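Windrow turning

Windrow turning is the mechanical mixing of long, low piles of organic waste during composting. It is used for yard trimmings, crop residue, food scraps and manure, and is the most common method at open-air sites with enough land. The piles, called windrows, are laid out in parallel rows on a hard pad with a slight slope for drainage.

Process

Fresh material is shredded, blended and stacked to a height of 6 feet or less. Microbes use up the oxygen in the pile and give off heat. Turning lets in air, breaks up clumps and moves the cooler outer layer into the core – a step needed for even treatment of weed seeds and disease organisms. Core temperature is read with a long probe at set points along the row. Operators commonly turn a row when the core passes a chosen upper limit or when oxygen drops.

Moisture is checked at the same time. A row that is too wet packs down and begins to smell; one that is too dry stops working. Water is best added during turning, when it can reach the whole pile. 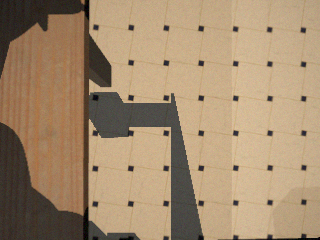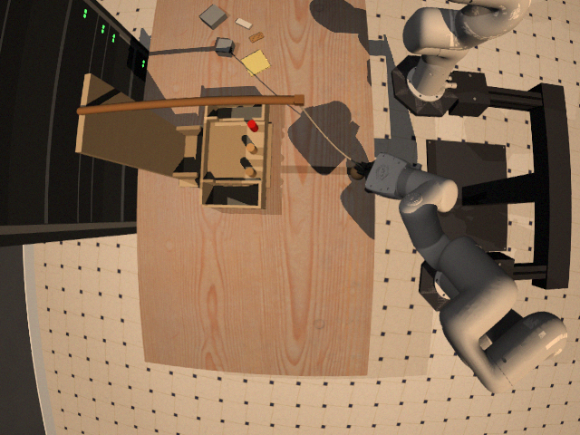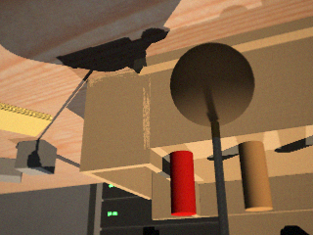
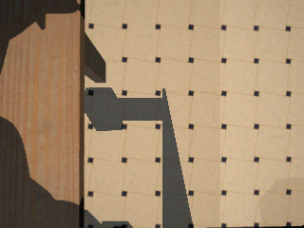
Why does a windrow heat up again after it is turned?
Turning brings in fresh oxygen and moves less decayed material to the center, so the microbes become more active. The rise gets smaller with each turn as the easily broken down matter is used up.

Equipment

Small sites use a front loader, which lifts and drops the material to one side. Larger sites use a straddle turner, which drives over the row with a spinning drum, or a tow-behind unit pulled by a tractor. The drum width sets the greatest row width and therefore the layout of the pad. Loaders need wider aisles.

Example of use

The Tindall site, run by Hatora, moved from loader turning to a straddle turner under site engineer Marisol Nakamura. It has 110 windrows, each 300 feet long. A log kept by Ezekiel Kincaid for one January lists 2691 temperature readings, with the lowest values at the row ends.

Limits

Open windrows release odor when disturbed, mostly in the first weeks, and turning is often put off when the wind blows toward houses. Heavy rain can soak the rows and wash nutrients off the pad, so runoff is led to a pond or tank. Fabric covers shed rain but must be removed before each turn.

See also: Aerated static pile; In-vessel composting; Leachate; Compost curing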